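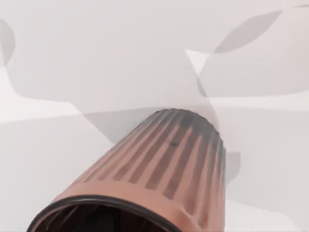
Selling old kitchen stuff sounds like a hobby until you hear the rent. I spent a long morning at Pistach, the secondhand kitchenware shop in Sollmont, talking to the woman who opened it and still does nearly all the buying herself. She'll talk about anything – glass lids, cake pans, why she won't touch electric knives – but she kept coming back to cups. The ribbed kind is her favorite, copper-tan and a little glossy, with the ridges running the long way down toward the base. "People pick those up before they even look at the price," she told me. "It's the ridges. Your thumb wants to be on them."

She started with a table at the Pastitz flea market and $2,000 she had put aside for a car. "I never did get the car," she said, and laughed for quite a while. The first month she sold $1,579 worth of stuff and thought she was rich, then remembered she'd paid for all of it. Most of that first load came from one estate sale where she bought the whole kitchen, drawers and all.

I asked what she looks for now. "Things you can use tonight," she said. "I don't want a plate that has to live on a wall. If you can't put soup in it, somebody else can have it." She did admit to one weak spot, a set of 24 rice bowls she shipped home from a trip to Chiba and has never put a price on. (I asked twice. No luck!)

We got onto display after that, and she has strong feelings. She likes pale blue cabinets with plain compartments, so the pots and cups bring the color, and she thinks every shelf should have one silly thing near it. A gold trophy with two big handles will do nicely. "You need something to smile at," she said. "Otherwise it's a supply closet."

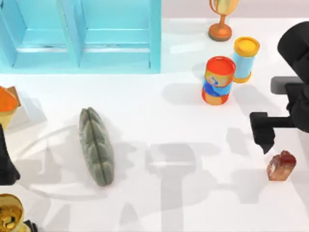
## On haggling, and what she won't buy

She doesn't mind haggling, she just wants you to be quick about it. "Give me a number. Don't tell me your cousin has the same one." If you buy 4 of anything she'll knock a bit off without being asked, and regulars know it, so they come in pairs and split the pile out on the sidewalk.

Nonstick pans are a firm no. So is anything with a cord, and so are mugs with company names on them – she gets offered boxes of those every January, when people clean out their offices.

I wanted to know if she'd ever open a second shop. "Where would I get the cups?" she said, and went to help a man who was looking for a lid.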